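Home Forums Events Members Search Log in

Open day at Adalitz, Cirncombe - table setting demo

torque_limit
Went to the Adalitz open day at the Cirncombe unit on Monday. Posting notes while I still have them. The main item was collecting table-setting demonstrations with hand-held grippers, the sort with a camera on the tool and no arm attached. A member of staff lays a place setting, the tool records it, and the recording goes into training. The talk was given by Lucie Lemieux, who runs the collection side. Sessions are 30 minutes, then a change of operator.

There was an arm running as well, in the other bay, on a policy trained from the same kind of data. It was doing plates only. I saw 7 attempts and two of them needed a hand from the operator. Cycle time was slow but steady.

pkessel
Did they say what they do about pose drift? With hand-held tools that is where I would expect the trouble. You turn quickly, tracking goes, and the episode is useless.

torque_limit
Asked that. They throw the episode out if tracking is lost for more than a few frames. She would not give a rejection rate.

pkessel
Then it is high.

Marn_B
Or she was told not to quote figures at an open day. I was there in the afternoon and she was quite open about everything else, including the fingers. They get through a lot of them.

dovetail77
Can somebody explain why cutlery? We did pick and place on castings at Randusex for years and the parts were heavier, dirtier and worth more. A fork is a solved problem if you put it in a fixture.

Marn_B
The fixture is the point. There isn't one. A knife lying flat gives you a few millimetres to get under, the handle and the blade behave differently when you pinch them, and the thing underneath can move. If you can do it on a placemat you have learned something about contact. Plates are easier, you have a rim.

dovetail77
A cell with a vacuum cup and a decent camera would do the plate in a third of the time. I am not against the research, I just don't see who is buying it.

torque_limit
Oyelaran were named on the slides as a trial site, canteen trays. No detail given. One picture from the bench, since people are asking about surfaces:
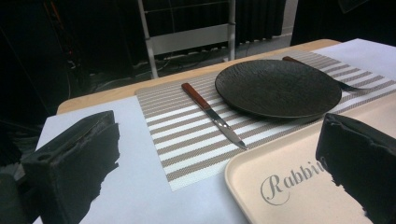
Knife, plate and fork on the striped placemat, Adalitz bench, Cirncombe.

pkessel
Thanks. I had pictured a bare bench. Paper under a woven mat is two layers that can slide, so I take Marn's point about contact. The black plate is a harder case than I expected too. If they use depth at all, a dark surface with a bit of shine on it will leave holes.

torque_limit
Colour only, as far as I understood. No depth on the hand-held units.

dovetail77
Fork is half behind the plate from there. How does it plan a grasp on that?

Marn_B
Go in from the handle end, I should think. The wood is showing past the rim. I would be more bothered by the knife - pinch it at the blade and it will roll.

dovetail77
Still say fixture.

pkessel
Did anyone get the payload of the arm in the other bay? The sheet I was sent says 3 kg but that seems low with that wrist.

torque_limit
3 kg is what was on the board by the door. I did not ask whether that included the gripper. There is another open day in October, booking through their office, so you could put it to them then.

pkessel
Will do. I'll bring the drift question as well.

Reply to thread | Back to Events | Next topic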